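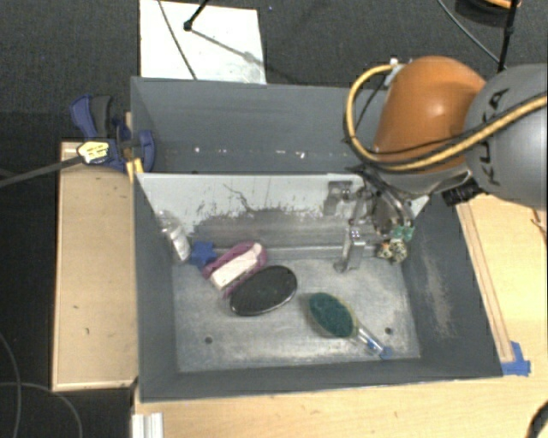
by Rostyslav
in Grounds, Lower Leagues, and Moaning
on 2020-10-18

Quick one tonight, I have work at six and I still haven't unpacked. But I said I'd write up the new stand at Bemside so here goes.

Went over for the Gramau game. First time inside since they knocked down the old east side in August. If you never saw it, the old east side was a tin roof on posts with four steps of concrete under it, and when it rained the water came off the front edge straight onto whoever was dumb enough to stand at the rail. Me, mostly. I loved it. I'm not going to pretend it was any good.

The new one has 327 seats. Green, bolted on, the flip-up kind. It runs from the corner flag to a bit past halfway and then stops, with a fence and a pile of gravel where phase two is supposed to go. No date for phase two. I asked at the gate and got a shrug.

Good stuff first. The view. You sit a lot higher than I expected and you can finally see the far goal line, which from the old steps was pure guesswork. Legroom is fine, I'm tall and my knees weren't in anybody's back. Roof goes far enough forward that the first row stays dry, or it did yesterday, light drizzle, wind from the river side. Ask me again in the winter.

Now the moaning.

Two pillars. In a brand new stand! Row C seats 10 to 12 you're looking right at one of them. I moved after ten minutes and a guy from Henier who was there on his own did the same, we ended up sharing a bag of sunflower seeds and complaining. He says their ground is getting the same design from the same builder, so good luck to them.

The stairs are only at one end. Everybody leaves at the whistle and everybody goes down the same stairs, with masks on, supposedly spaced out. Took forever. There's a gate drawn on the plan at the other end, Rostyslav Kravchuk does not forget a gate, but on the day it was a plywood sheet with a padlock.

And no food on that side. You have to walk all the way around behind the goal to the old Ortner hut, which still does the only decent sausage in the division and still runs out of rolls at halftime. I missed the second goal standing in that line. Heard it though.

The floodlights are the old ones, they just moved two of the poles. One bulb was flickering thier whole second half. Looked like a horror movie over by the dugouts.

Oh, the game. 2-1 to us, winner in minute 80, a header off a corner that I saw perfectly from my new dry seat. So I can't complain too much — well, I did, you just read it. Gramau had the better of the first half and their keeper is way too good for this level, somebody is going to take him by spring.

Parking is the same mess as before. Go early or leave the car by the school and walk, it's flat.

I want to do the Henier ground next if they let visitors in at all, the rules keep changing and thier website hasn't been touched in weeks. If anybody has been lately leave a comment. Also looking for old photos of the east side, the tin roof one, any year, bad quality is fine. I only have three and my thumb is in two of them.

Ok bed.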